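Every August the budget sheet goes round, and every August somebody has typed a single number in the row marked "robotics." Last year the number was for two arms and it was wrong by the time the crates were open. I don't think the person who typed it was careless. The row is wrong. You can't buy this stuff on one line, and I have stopped believing anyone who tells me they did.

My complaint is with the way printed grippers get sold to people who sign purchase orders. The pitch from Huvance, and from Arkico before them, goes like this: the hand is the cheap part, you can print it yourself, the files are free, spend the money on the arm. I have heard it so often that I could give the talk myself. The arm has a price, the price is on a quote, and the quote is something you can staple to a form. The hand gets a shrug and "plus materials."

## What "plus materials" covers

Look at what goes into a two-finger hand before it has picked up anything. Motors, one per finger on the ones we build. Brackets and plates to carry them. Linkages, and the screws for the linkages, and the threaded inserts the screws bite into. Pads for the fingers. Cable. Something rigid to bolt the whole lot to. None of it is expensive and all of it has to be in the drawer on the same morning. 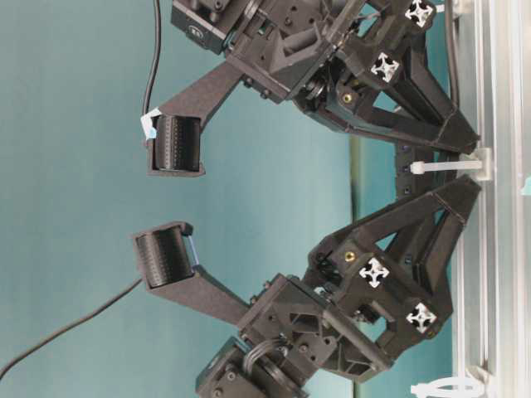
## The hours are the money

Karlijn Van der Linden did our costing this spring, and she did it properly, which made her unpopular. Parts for one hand came to $94. Fine, everybody nodded. Then she added the bench time, the reprints, the shipping on small orders and the spares, and the number for the year was $3577. Same hand. Well, the same drawing of a hand, anyway.

You can argue with her on the spares. I did. I thought she had padded them, and I still think she was generous on motors. But I couldn't find anything in the list that we hadn't, at some point, run out of and stood around waiting for. Try telling a room full of people on salary that the project is stopped over a bag of inserts.

The other side deserves a hearing. Éabha Ó Gríofa, who runs the bench at Kirkura, thinks I'm an old grump about this, and her argument is a decent one. A printed part can be changed by lunchtime. If the finger is too long you make a shorter one. A bought gripper from Duggan or anybody else comes in the shape it comes in, and you bend your job around it. She would rather pay for hours than for a catalog.

I'd accept that if the hours were ever written down. They aren't. They come out of whoever is good with a hex key, and that person had other work to do, and the other work shows up late on some other sheet where nobody connects it to a free set of files. Call it what you like, but don't call it savings.

## What I'd put on the sheet

- The arm, on its own line, with the quote attached.
- The hand, parts only, times three. One on, one ready, one in pieces.
- Screws, inserts, cable and zip ties as a real line with a real number. Ours was $103 and we overspent it.
- Bench hours, priced at what the person costs. I'd start at 78 for the year and expect a fight.
- A bought gripper, quoted for comparison, even if you have no plans to order it.

That last one annoys people most. They say it makes the printed hand look bad. Sometimes it does. Last time we asked, the gap was a lot smaller than the sales talk had led us to expect, and we went with the printed one anyway, for Éabha's reasons. I signed it. I'd like the next form to show what I'm signing.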